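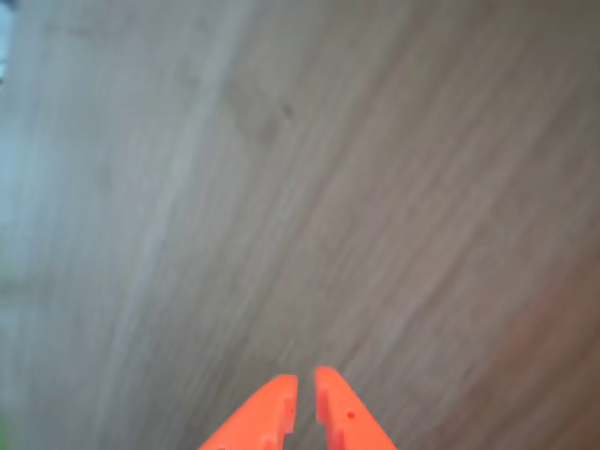
Fig. 1. Wood surface, grain running on the diagonal.

WOOD AND WATER -- notes for week 4
Furniture & Interiors Care, evening section. Instructor: Ulla Lehtinen

Read these along with the Kallio chapter (photocopy, pick up from the tray outside my office if you missed it). Bring a pencil next time, not a pen, we are handling the samples.

1. Where the water sits

Two kinds. Free water, in the hollow middle of the cells. Bound water, held in the cell walls. Green wood has both. As it dries the free water goes first, and the board gets lighter but does not change size. Once the free water is gone and the walls are still full you are at the fiber saturation point, usually put somewhere near 30 percent moisture content. Below that the walls give up water and the wood starts to shrink.

Moisture content = weight of water divided by OVEN-DRY weight, times 100. Not divided by the wet weight. Half the class did this wrong on the quiz. It is why green wood can be over 100 percent.

Worked on the board: sample weighs 1,723 grams as recieved. Oven-dry weight unknown, we only had the meter. You can't get to a true figure from the meter alone, it estimates from electrical resistance, and species and temperature both throw it off. Write "meter reading" in your report, never just "MC".

2. Shrinkage, three directions

Along the grain -- almost nothing, ignore it for most jobs.
Radial (from the pith out toward the bark) -- moderate.
Tangential (following the rings) -- the most, often close to double the radial.

So a flat-sawn board moves more across its width than a quarter-sawn one. It also cups, with the edges pulling away from the heart side as it dries. Draw the rings on the end grain and imagine them trying to straighten out. That gets you the right answer every time on the exam.

Woods differ a lot. Beech moves plenty, teak very little. Look up the coefficient, don't guess.

3. Indoor air

Wood follows relative humidity, slowly. Given long enough it settles at equilibrium moisture content (EMC). Heated house in winter, dry air, low EMC, gaps open. Humid summer, gaps close and drawers stick. A finish slows this down but does not stop it. Wax hardly slows it at all.
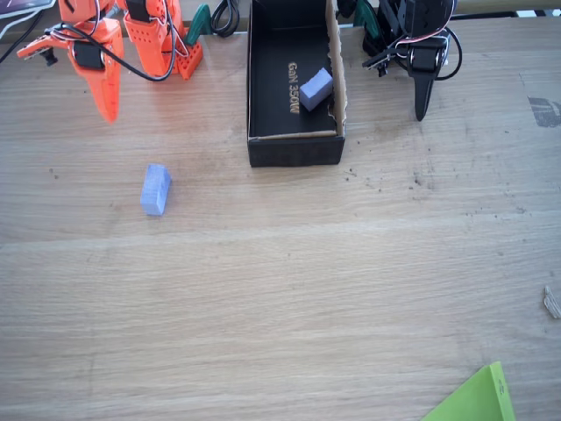
Finish both faces the same or close to it. A top that is varnished above and bare underneath takes up water faster from below and will cup with the seasons. We saw this on the Trorninholm sideboard -- Impi Vainio's slides, the ones with the ruler laid across. She left it in the workshop for 72 hours before measuring anything. Do the same with your own piece, longer if it came out of a cold garage.

Also, do not park a table over a radiator. Obvious but it's in most of the case reports.

4. Building so it can move

Breadboard ends: glue the middle few inches only, slot the outer peg holes.
Tabletops: buttons or figure-8 clips. Never glue a solid top all round to the apron.
Panels: float in the groove, no glue. Finish the panel BEFORE it goes in or you get a bare stripe when it shrinks.
Old repairs: look for a batten screwed tight across the underside. Very common cause of a split top. Back out the screws and elongate the holes before you even think about filling the crack.

On filling cracks. Renato Henríquez argued for slips of matching wood over putty and I agree, but only after the piece has settled. Fill a crack at its winter width and the summer swelling has nowhere to go, you crush the edges or open a new split next to it.

5. Water marks (short, more in week 6)

White ring = moisture or heat in the finish. Often fixable without stripping.
Black ring = water got through to the wood and reacted, usually iron plus tannin. Oak is the classic one. Oxalic acid, gloves, goggles, rinse well. Not in class without me there. 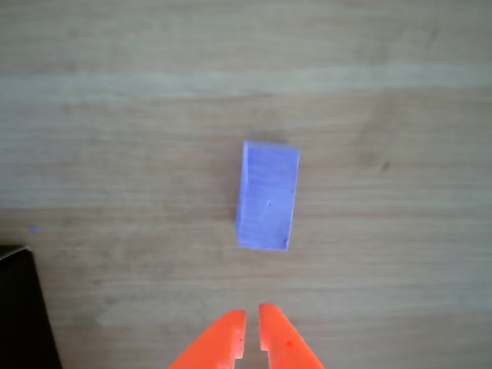
Fig. 2. Upright block on a pale tabletop, grain side to side.

6. For next time

-- Ritva Sjöberg's article on veneered panels, pages 1 to 8 only. Skip the part on presses.
-- Problem set: flat-sawn board, width 529 mm, going from summer to winter EMC. Use the tangential coefficient from the table for your species. Show units. Then do it again as quarter-sawn and say in a sentence which one you'd pick for a drop leaf, and why.
-- Log sheets: humidity morning and evening, same spot in the room. Don't move the gauge halfway thru the week.

Reports on your own piece are due end of September. Late ones go in the tray, same as before, with your name on the FRONT please.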